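Ticket 531 – Break room unit stops before end of evening round
Site: Sarkville office, second floor
Opened by: Soledad Cisneros, office services
Assigned to: Azucena Zamudio, Kokell support
Priority: Normal
Status: Open, monitoring

Reported problem

Unit starts the evening round on schedule, completes the kitchen and the hallway, then stops in the break room with "target not confirmed." Arms stay open. No collision, no fault light. Started in July after the room was rearranged. The evening cleaner, who now works 16 hours a week instead of full shifts, has been finishing the room by hand. That time is not in her schedule and she has asked who signs for it.

Log

Entry 1, Zamudio
Pulled the run history. 8 stops, all in the same room, all at the waste pickup step. Battery and network normal on each. Grip force test passed on both sides.

Entry 2, Cisneros
Staff were told to leave the bin where the unit expects it. Some do, some move it next to their chair. I don't want to write people up over a wastebasket. Can the search area be made larger?

Entry 3, Zamudio
Yes. Search area was still set from the old Quezada floor plan, before the TV stand went in. Loaded the new plan and widened the area to the full floor between the stand and the door. The purifier cord is now marked as a no-drive zone.

Entry 4, Zamudio
Ran the pickup step in manual with both grippers open and the small black bin on the tile between them, a little to the left. Left arm assigned as primary for this position.
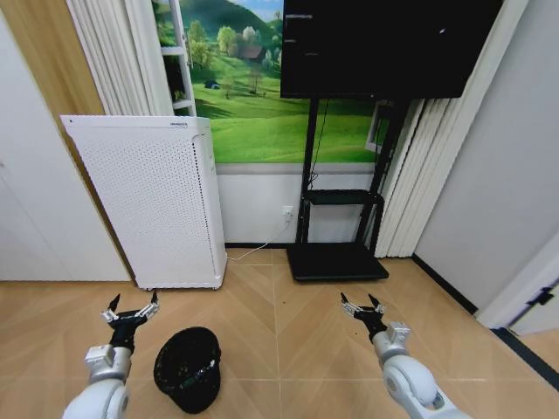
Entry 5, Cisneros
Two requests from the floor. First, the round starts while the late team is still eating, and they feel rushed out. Second, the cleaner wants a stop list when she arrives, so she isn't checking every room to find what was missed.

Entry 6, Zamudio
Start time moved to 8:00 p.m. for this room only. Stop list can be sent from the Grindier console as a plain text message – needs a phone number or a shared inbox from your side.

Entry 7, Cisneros
Use the shared inbox. Cleaning hours are with the facilities manager. Please keep the ticket open until I have an answer on that, even if the unit behaves.

Open items
Stop list to shared inbox: Zamudio
Answer on cleaning hours: Cisneros
Review of evening runs with new plan: Zamudio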